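Home Projects Students Gallery Contact
Search this site Go

What Happens to Old School Computers?
Student project report by Brayan Montoya
06/10/2020

So my question started with a closet. Our school has one on the second floor full of computers, and I wanted to know where they go when the door won't shut anymore. My partner was Uriel Fuentealba and our adviser was Ms. Arruda (thank you for all the rides!).

First we sent a survey to 300 families in the Bedon and Orellana neighborhoods, asking what they did with their last dead computer. Most of them still had it! Garages, attics, under a bed – one family was using theirs as a plant stand. The next biggest group put it out with the trash, and a lot of them wrote in the comments that they felt bad and didn't know where else to take it.

In May we called the Skultach recycling yard and talked to Pilar Benítez, who was super patient with us. She told us the yard took in 1026 pounds of electronics the month before, and that TVs are the biggest headache. Desktops are the easy ones, in her opinion, with lots of metal and parts people still want. They will take up to 5 items per car for free, which hardly anybody in our survey knew.

We also made a list of what can come out of a desktop before it gets recycled. Memory and processors can be reused if they still work. The power supply should stay closed up – it can hold a charge even after you unplug it, so please leave that one alone.
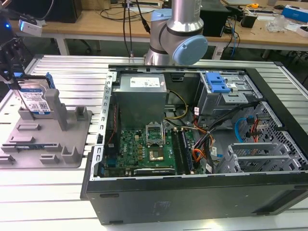

Figure 4. Desktop tower with the side panel off. The power supply is the gray box with the white label.

If I did this again I would send the survey earlier and make it shorter. Uriel wants to add phones next year. I'd like to get a drop-off day going at school, and Ms. Arruda is already asking the office about the parking lot.

Contact us | © 2020 Skevance Student Projects | Back to top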